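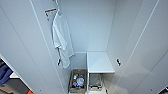
February 2020. Dye notebook, madder again. Third go at the pink that Lucía Montes wants for the Peline scarves and I think we are finally getting somewhere! Batch 202 is on the line now, 200 grams of the Geletti wool, mordanted overnight with alum and left to sit longer than I usually have the patience for. My trouble all along has been what to call white. I keep holding samples against the workshop wall (which is cream, whatever Samuele says) and everything looks salmon. A white robe or towel hanging between glossy white closet panels is a good reminder of how many whites there are, with that slightly cool blue-gray tint over the panels. So from now on every swatch gets checked against the same undyed skein, by the north window, before lunch. Please don't borrow the skein.

Bath notes, before I forget. Kept it under a simmer the whole time, lid half on. Batch 201 got away from me while I was on the phone with Anathi and went brown at the edges, so I stood over this one like a hawk. Added a pinch of chalk because our water is soft. Dalal thinks I should try bran next and she may well be right, she usually is about madder.

The color wet was a loud brick red and I nearly panicked. Drying down it's softer, more like the inside of a grapefruit. Rinsed 5 times and still getting a bit of pink in the water.

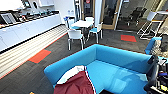
Turquoise sofa, maroon cushion with white piping.

I do love a red against a blue-green, and I'd like to try a maroon stripe for the April scarves if Lucía will have it. That means iron in the afterbath, a tiny amount, in the old pot and NOT the good one. Carretero order 2825 (more madder, more alum) still hasn't shown up, so the stripe waits.

To do: wash test on 202, light test strip in the window, label the jars. Leire, the jar with no lid is cream of tartar, I tasted it.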